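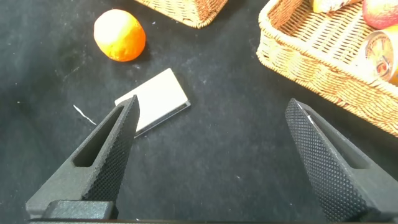

The wrist camera's view, fingers open, with the orange and the white block waiting their turn.

Tuesday, late

Spent the whole day on the gripper again. I had promised myself I would spend it on the report, and the report is still a title and a very nice table of contents.

It started with the fingers not closing square. Rukhsana Mirani spotted it on the wrist camera before I'd got my coat off. She held a steel rule up to the screen, said "look at that", and went off to a meeting, leaving me with a rule and a problem. The left finger was touching at the tip well before the base, so anything flat was being held by about 3 mm of knurling and a good deal of optimism. Round things don't mind so much. An orange will sit in almost anything. The white block won't, and it had been skewing as it came up for days while I blamed the software, the lighting and (in an email I now regret) Maddocks.

So, fingers off. Two screws each, and the left mount had one of them about as tight as a jam jar lid put on by a child. I know who did that, as I was there and it was me, in April, in a hurry before the visitors came. Cleaned the threads, wiped down the mounting faces, found a sliver of something hard stuck to the left one. Swarf, I think, though there is no swarf anywhere near that cell and never has been. Scraped it off with a fingernail and lost it at once on the black cloth, where it has joined everything else.

A word about the cloth. I chose it. I argued for it, in writing. It kills the reflections beautifully and the depth readings have been much calmer ever since it went down. It also collects every bit of fluff in the building, and shows it. Under the wrist camera it looks like the night sky. I go over it with the lint roller each morning and by lunch there are stars again. There was a bit of white thread or wire or some such to the left of the block today, a little squiggle, and I spent longer than I'd like to admit wondering whether it had come off the arm. Checked the cable run all the way up to the elbow. Nothing frayed, nothing missing. Put it in an envelope and wrote "?" on the front. The envelope is in my drawer with the other envelopes.

Put the fingers back after tea. The Skomovex manual says to tighten them evenly, a bit on one and a bit on the other, and then to close on a gauge block before the final nip. It says this on a page I had not previously read. We own a gauge block. It lives in a felt-lined box in the cupboard, and I had been using a folded train ticket. With the proper block in, both faces came down flat together and I could see no light between them at all, top to bottom. I felt quite moved. Rukhsana came back from her meeting and said "good", which from her is a parade.

Brushed out the knurling while I was at it. It's a fine diamond pattern and it packs up with orange peel oil and whatever comes off the baskets, and after a few hundred picks you could ice a cake with what's in there. Old toothbrush, a drop of alcohol, dry with the lint-free wipes (which are the most expensive thing in this story per gram). Note to self: the toothbrush is for the gripper. It has tape on the handle. It should not be left by the sink.

Then the calibration. Home the fingers, open full, set zero, close on the block, read the width, write it down, do it again until the numbers stop arguing. First two goes disagreed with each other, third agreed with the second, and the two after that agreed with everybody, so I stopped while I was ahead. Had to redo the camera offset as well, having knocked the bracket with my elbow while looking for the swarf. That's 450 in the log under reason code "other", and I do wish Grikel had given us a code for "elbow".

Speaking of codes, the grip force was still at 800 from last week's tin trials. I have put it back to 300 for the mixed table. Eight hundred is fine on a drinks can if you don't plan to drink from it. I'd rather not explain to anyone what it does to an orange, and I would certainly rather not clean it out of the wicker. Have stuck a label on the monitor. There was already a label there saying the same thing, in my handwriting, that had gone yellow.

Laid the table up again before going home: orange, block, the baskets at the far side, bread and apple and can in the big one. Left the fingers open. Closing them overnight is bad for the springs, or so the man from Plullinia told us, and he seemed tired enough to be telling the truth.

Still to do. Order spare finger screws, the left one is rounding off. Ask Rukhsana whether she wants the block turned square for the first run or left on the slant. I'd leave it, a slant is what it was getting wrong. Grease the wrist joint, which is due. Apologise to Maddocks.

Report tomorrow. First thing.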